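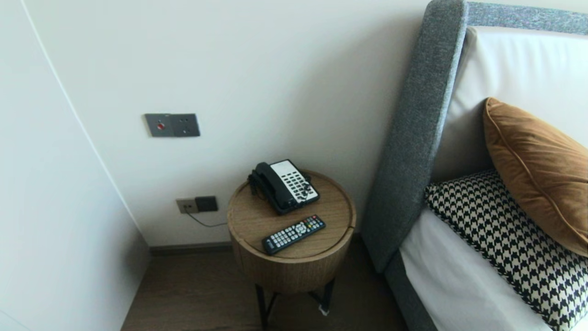
Runde Nachttische in allen Zimmern: Umbau im Gästehaus Brodstead geht weiter

Im Gästehaus Brodstead werden seit Juni die Schlafzimmer neu eingerichtet. In den ersten 30 Zimmern stehen jetzt runde Nachttische aus Holz, die anderen Zimmer folgen bis zum Herbst. Insgesamt hat das Haus 110 Zimmer auf vier Etagen. Während der Arbeiten bleibt das Gästehaus geöffnet, es wird immer nur ein Flur gesperrt.

Die alten Nachttische waren eckig und sehr tief. Viele Gäste haben uns geschrieben, dass sie sich in der Nacht daran gestoßen haben, besonders in den kleinen Eckzimmern, wo zwischen Bett und Wand wenig Platz ist. Die neuen Tische heißen Teltwood und kommen von einer Werkstatt in der Nähe. Sie haben einen Körper wie eine Trommel und stehen auf schwarzen Beinen aus Metall. Der Boden darunter bleibt frei, und unsere Reinigung kommt mit dem Wischer leichter bis an die Wand. Vor einem Jahr haben wir zwei andere Modelle probiert, aber bei beiden war die Platte für das Telefon zu klein.

Das Telefon mit Schnur bleibt nämlich in den Zimmern. Darüber wurde im Haus lange gesprochen. Eine Befragung hat ergeben, dass es mehr benutzt wird, als wir gedacht haben: In einem Monat gab es rund 2.000 Anrufe aus den Zimmern zur Rezeption, die meisten am Morgen zwischen sieben und neun Uhr. Gefragt wird nach dem Frühstück, nach einem zweiten Kissen und sehr oft nach dem Fernseher.

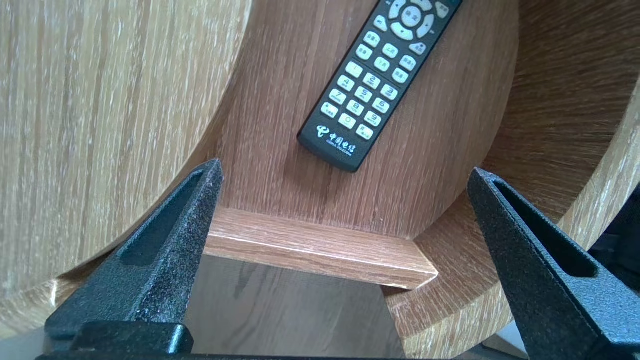
Gästehaus Brodstead - Team Zimmer und Etage

Auch für die Fernbedienung gibt es deshalb eine neue Regelung. Bis jetzt lag sie manchmal auf dem Schreibtisch, manchmal auf dem Fernseher und manchmal im Bett unter der Decke. Ab sofort gehört sie nach jeder Reinigung zum Nachttisch, auf die Platte oder in das Fach. Die Kolleginnen und Kollegen auf der Etage prüfen dabei kurz, ob die Batterien noch funktionieren. Ersatzbatterien liegen auf jedem Etagenwagen in der oberen Schublade.

Manche Gäste haben gefragt, warum die Tasten nicht auf Deutsch beschriftet sind. Auf der Fernbedienung steht China Telecom, und über dem Ziffernblock sind die Tasten mit chinesischen Zeichen bedruckt. Eine kleine Karte mit der Erklärung der wichtigsten Tasten ist in Vorbereitung und soll mit der nächsten Lieferung in die Zimmer kommen. Bis dahin hilft die Rezeption gern am Telefon. Wer die Fernbedienung nicht findet, kann ebenfalls dort anrufen - bitte nicht gleich eine neue bestellen, denn oft ist sie nur zwischen Matratze und Bettrahmen gerutscht.

Die Kosten für den ganzen Umbau der Schlafzimmer werden später bekannt gegeben. Für die Montage und den Abtransport der alten Möbel sind 4.000 Euro eingeplant. Den Transport macht die Firma Celtard, die auch schon die Betten geliefert hat. Ein Teil der eckigen Nachttische ist noch in gutem Zustand und kann gegen eine kleine Spende abgeholt werden, am Samstag von zehn bis vierzehn Uhr am Hintereingang. Bitte bringen Sie eigene Decken und Gurte für den Transport mit. Reservieren ist leider nicht möglich.
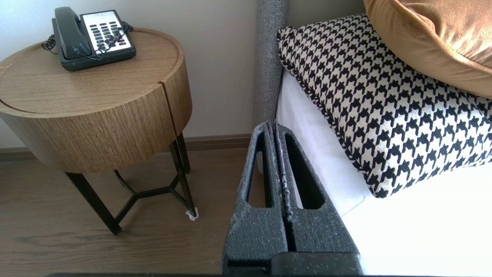 Für die Etage gelten beim Einrichten einige einfache Punkte. Der Nachttisch steht so nahe am Bett, dass man das Telefon im Liegen erreichen kann, aber die Bettdecke darf nicht auf der Platte liegen. Unter die Füße kommt ein Filz. Diese Stücke lösen sich manchmal beim Schieben, darum den Tisch bitte immer anheben. Das Telefon steht hinten auf der Platte, damit vorne Platz für eine Brille und ein Glas Wasser ist. Die Kabel sollen nach hinten zur Wand geführt werden. Wenn sich das Kabel verdreht hat, einmal den Hörer frei hängen lassen, dann dreht es sich meistens von selbst zurück.

Als nächstes ist der Flur Idahosa im zweiten Stock an der Reihe. Die Arbeiten beginnen dort jeweils um neun Uhr und dauern bis zum Nachmittag, gebohrt wird nicht. Gäste, die in dieser Zeit ein ruhigeres Zimmer wünschen, melden sich bitte beim Check-in. Fragen zu den Möbeln beantwortet das Team Zimmer und Etage unter der internen Durchwahl, die neben dem Aufzug aushängt.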